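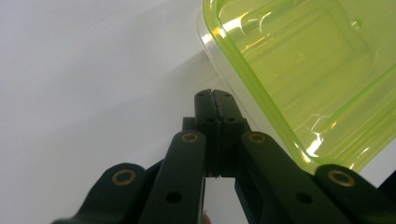
Trying Grippers at the Hilness Bench: Frequently Asked Questions

We get a lot of the same questions from people who are thinking of coming to Randberg to try out grippers before they buy, build or borrow, and we love answering them, but our inbox has its limits! So we've gathered the most common ones on this page. If yours isn't covered, please write to us anyway, even if you think it's a silly one.

What is the comparison bench, exactly?

It's a table, a good supply of ordinary household containers and racks, and a shelf full of grippers that you're welcome to pick up and use. You hold the grippers in your own hands and do a task with them, the same task a few times over, and then you switch to another set of fingers or another linkage and do it all again. Most visitors arrive with a favorite already in mind from reading spec sheets, and quite a few of them change their minds after the first hour. We also have an arm you can mount your choice on once you've narrowed things down, but we really do encourage everybody to begin by hand. You learn so much faster when you can feel the thing slip.

Do I need any robotics experience?

Not a bit. If you can use kitchen tongs you can use these, although your forearms may complain a little the next morning. We've had packaging designers, a whole class of high school students, and people who run very serious labs, and they all fumble the first few lids in the same way. We'll show you how to hold the grippers, how to keep the cable out of your way, and how to start and stop a recording on the Vistau controller. After that we mostly step back and let you get on with it (though we'll happily hover if you'd like company).

Can I work with two grippers at once?

Yes, and for anything with a lid we'd suggest it. One hand steadies the container and the other works at the tabs or the rim, which is how most of us do it at home without thinking. With a single gripper you tend to end up chasing the container across the table. Two-handed sessions do take longer, so please mention it when you book and we'll set out a matched pair for you.

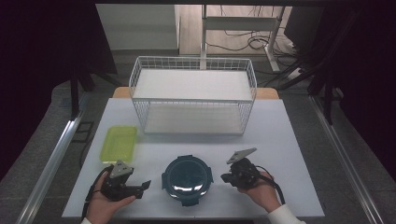
A gripper in each hand at the round teal container, with the green tray to the left and the wire rack toward the back of the table.

What objects do you have, and may I bring my own?

We keep a mix of things that have taught us something over time: shallow trays, round containers with locking tabs, clear boxes with tinted lids, wire racks with shelves to load and unload. Glossy plastic is a wonderful teacher, and so is a rim that's just a little too thick for your fingertips. Please do bring your own objects too! If you're choosing a gripper for a particular job, the object from that job will tell you far more than anything on our shelf. We only ask that it be clean, that it be empty, and that you won't be heartbroken if it picks up a scratch.

How wide do the grippers open?

The widest set we lend out opens to 121 mm between the pads. That's plenty for taking a container by one wall, and enough for many small containers across the body, but it won't get you around a big mixing bowl. Have a tape measure handy before you come and check the part you'd really want to grip. People often measure the whole object and then find they only ever pick it up by the edge.

Which fingers should I start with?

If you're not sure, begin with the narrow ones. They close to a thin tip, they get under rims nicely, and they're forgiving when you approach from a strange angle. After that, try the wedge-shaped ones, which give you more pad to press with and feel steadier on a flat wall. The Hafþórsson set is a bit of a specialty item. It has a longer reach and rather more flex at the tip, and folks either adore it or hand it straight back to us. We'd save it for your second round, once you have something to compare it with.

Try not to judge a finger on one pick. Everybody does, us included, and one lucky grab can make a poor finger look like a genius. We like to see the same move done from the left, from the right and from straight above before anyone writes down an opinion.

How can I make the comparison fair?

Keep as much the same as you can. Put the object back in the same spot, start with your hands in the same place, and do your practice tries before you begin recording. We have printed score sheets with room for 40 tries, and we suggest splitting them evenly between the grippers you're comparing and switching back and forth as you go. If you do all of one gripper first, the second one gets the benefit of everything you learned (and also of your tired wrists, which muddies things further).

Write down the near misses along with the drops. A container that stayed in the gripper but turned in the pads is worth a note, and so is a lid you had to go back to. Those little notes are what people thank us for later, when they're back at their desks trying to remember why they liked one finger better than another.

What do the cameras on the grippers show, and is the view any good?

The view looks out past the fingers toward whatever you're reaching for, so you get a close look at the tips and the pads and a fairly narrow look at everything else. It's very good for judging how you lined up on an edge. It's less good when things move quickly, and fast moves will smear, especially with clear plastic over a white table. If you plan to use the recordings for training a model, or simply want to study your own grips afterward, slow down a touch more than feels natural. You can also pair the close view with the head-height one, and the Vistau controller will save both under the same session name.

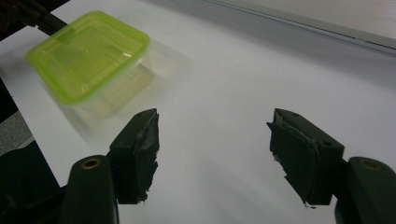

Gripper-camera view with frayed pads on both fingers and a green-lidded container blurred by motion at upper left.

Are worn pads a problem?

They can be, and it depends on what you want to find out. A frayed pad has a different edge from a fresh one, so comparing a tired pair against a brand-new pair doesn't tell you much about the finger underneath. If your comparison is about finger shape, ask us for fresh pads all around. If it's about how pads hold up, by all means ask for the ragged ones, and we'll tell you what we know of their history. Please don't trim loose bits yourself, even when it's tempting. We keep spares in the drawer under the controller and swapping a pair is quick.

What about the linkages and pivots?

Have a look at them before you start. The arms should move freely and the two fingers should meet evenly when closed, without one tip riding ahead of the other. The brass-colored rings at the pivots shouldn't be working their way out. If anything feels gritty or lopsided, put that gripper aside and let us know. You won't be in trouble, we promise!

How long is a session, and what does it cost?

A bench session is 2 hours and costs $50, which covers the grippers, the pads, the score sheets and a copy of your recordings. Mounting your chosen gripper on the arm is a separate booking. We used to squeeze both into one visit and it was always a scramble, with somebody still bolting on an adapter while the next group waited by the coats.

Can I take a gripper home?

Some of them, yes. Once you've had a session here you can borrow a hand-held set for up to a month, with its cable and a small box of pads. The Hafþórsson fingers stay in Randberg for now, as we have only the one set. If you're borrowing to test on your own arm, send us the bolt pattern first and we'll check whether we have a plate to suit.

Will you tell me which one to buy?

We'll gladly tell you what we'd pick and why, and you may well get two different answers depending on who's at the bench that morning. We don't sell grippers and don't take a fee from anybody who does. Bring your score sheet over at the end and we'll go through it with you, and if the results are too close to call we'll say so and suggest what to try on another visit.

Hilness Comparison Bench, Randberg | Contact us | © Hilness. All rights reserved. | Back to top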